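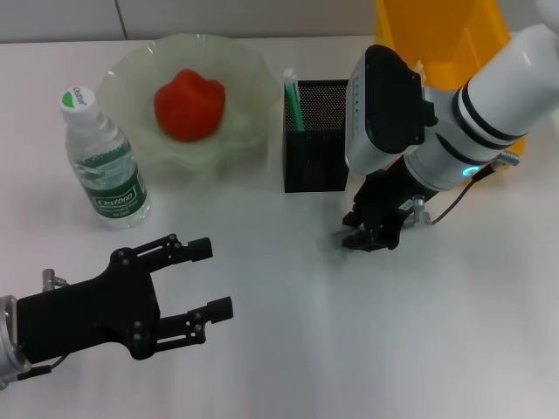
What should stay on a shared table at the end of the day?

Only the things that everyone who sits there will use, and for most of our tables that comes to a bowl and a pen holder.

We have had the white tables in the Skorden room since April, and they have filled up faster than anyone expected. A clear white top shows everything left on it, which is one reason we chose them, but it also means that two forgotten cups and a charger make the whole room look untidy. From September 24, 2025 we are asking all groups to follow the same short routine before they leave.

Bowls. The glass bowls with wavy rims are for fruit and the like, and they stay out. Please keep them towards the back of the table, where sleeves and bags won't catch them. Anything soft or marked should go in the food caddy that evening. The bowls are washed by hand and shouldn't go in the dishwasher, as we have already lost one that way.

Pen holders. The black mesh ones belong on the tables. Pens and markers go back in them with their caps on — dry ones can go straight in the bin. Scissors and craft knives live in the drawer by the sink.

Bottles. Water bottles are the things most often left behind. If yours still has water in it, take it home or pour it on the plants in the entrance. Bottles found in the morning will be emptied and recycled, whatever the brand and however full they are.

Yellow bins. These are for loose items that have no other place, such as tape, string and spare labels. They aren't for rubbish. The bins from Kerholm hold 40 litres and will fit under the tables as well as behind them.

Wiping down. A damp cloth is enough. Please don't use the spray from the Flidow cupboard, which leaves streaks on the white surface and takes longer to get off than the original mark. Clean cloths are in the basket under the sink, and used ones go in the bucket next to it.

New labels for the drawers are on order and will go up when they arrive.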